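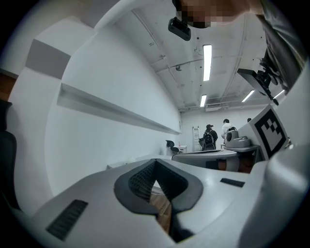 Linley says the dropouts are a cable problem, full stop, and that we could have had this closed out two days ago if I had swapped the cable and gone home. That went in the bench log in capital letters, so I am copying it here in lower case and writing down why I don't buy it yet.

01/12/2025, bench notes, hand-held gripper, tracking fault

What went wrong: the logged position of the gripper jumps. It sits where it should, then the log has it a hand's width off to one side, then it is back. No error raised. The session file closes clean and the checker passes it, and that bothers me more than the jump does. If I hadn't been scrolling through the plots for another reason I would have sent the whole batch to Sondwood with the bad stretches in it.

Why I don't think it's the cable:
A bad cable on this rig gives you a gap. We had one in May and the trace simply stopped and picked up again later. These are full records with sensible time stamps and wrong numbers in them. A loose connector does not invent a position.
I wiggled it anyway. Both ends, during a run, harder than I should have. Nothing.

Why the cable people may still have a point:
The jumps come in clusters, and the clusters seem to go with the wrist turned well over. That is when the cable gets pulled. It is also when the marker plate tilts away from the light, so it proves nothing either way.

What I tried today:
Ran the gripper at rest on the bench, 3,000 records. Clean. Everybody's favorite test and close to useless, as the fault has never shown up at rest.
Ran it again in the hand, slow turns only, same 3,000. Four jumps. All four with the plate tipped up toward the ceiling tubes.
Switched off the tubes over the bench and did a short run of 500. No jumps, but 500 is too few to hang anything on and the picture was so dark that the tracker threw a low-light warning the whole way through. I am not calling that a pass.

So glare on the plate is my best guess. I want to be careful with it, having been sure of two other things this week. The first was the clamp at the wrist (tightened it, no change). The second was the new Montes build of the tracker, which I rolled back and got the same jumps from the old one. The Montes release note says bad marker reads are "handled gracefully." As far as I can tell this means the software picks a wrong answer and keeps quiet. I would rather it fell over.

Safety side, for whoever runs the arm next:
Do not replay any file from this batch on the arm until it has been cleaned. A jump in the log is a jump in the commanded path. The speed limit should catch it, and I have heard "should" about that limit before. I asked for proof that it trips on a single bad point and was sent a slide. Until I see it trip with my own eyes, replay stays off. I have put a note on the control PC saying so. Please leave it there even if it is in your way.

The Disby filter: it has been suggested that we run everything through it and move on. I put the slow-turn file through. It took out three of the jumps and smoothed the fourth into a nice gentle curve that goes to the wrong place and comes back. On a plot it looks like somebody meant to do it. No thanks.

Still to do:
Print the marker on matte stock and repeat the slow turns, lights on, nothing else changed.
If the jumps stay, swap the cable. Yes, Linley, in that order. If we change both together we learn nothing and it comes back in a month.
Write a check that flags any step bigger than a hand could make between two records. Should have had that from the start.
Go back through the older sessions with it. Not looking forward to this one.
Tell Sondwood the batch is late. Don't tell them glare until the matte run is done.

Rig is on the shelf with the old cable still fitted. Leave it fitted.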